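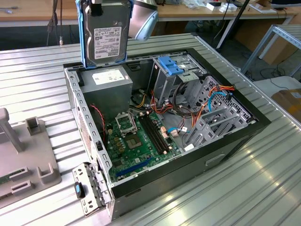
Hard drive in its blue caddy, side panel off

Flumdale Cell Culture Laboratory
Room check, monthly – 02/03/2026
Checked by: Tuva Strömberg
Seen by: Marit Eklund

1. Biosafety cabinet, Dralleck. Airflow alarm tested. OK.
Comment: sash sticks near the top. Reported in January, still open.

2. Centrifuge, Roltex. Rotor seals and bucket lids. OK at 3000 rpm.
Comment: one lid O-ring is cracked. Replaced from stock, two left.

3. Incubator, Torvik. Water tray, door seal, CO2 reading. Not OK.
Comment: tray was low and the log had no entry for the weekend. Oda Björklund to top up and sign.
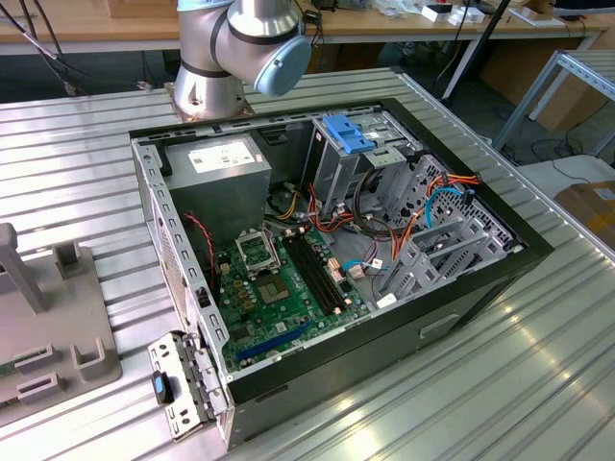
4. Records of modified cell lines. Every line kept in the freezer must have an entry giving the host, the vector and the containment level. Box 15 holds two tubes with no entry, both marked 3548 in pencil. Records should be kept on the server as well as on paper. The paper copy has to be complete. Marleny Yupanqui to trace the tubes or send them for autoclaving.

5. Liquid waste. Disinfectant made up fresh, bottle dated. OK.
Comment: 500 ml bottles only, please. The large ones don't fit the spill tray.

6. Sharps bins. Below the fill line, lids fitted. OK.

7. Eyewash. Run until clear, tag signed. OK.
Comment: a stool was in front of it again. Moved.

8. Gloves and coats. Small gloves out of stock.
Comment: Embla Ekström has ordered more – use medium until they come.

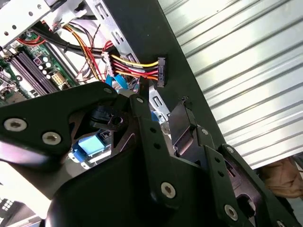
Green motherboard inside the open case

Open actions: items 1, 3, 4 and 8. Initial the sheet on the door when yours is done and leave the old sheet in the folder.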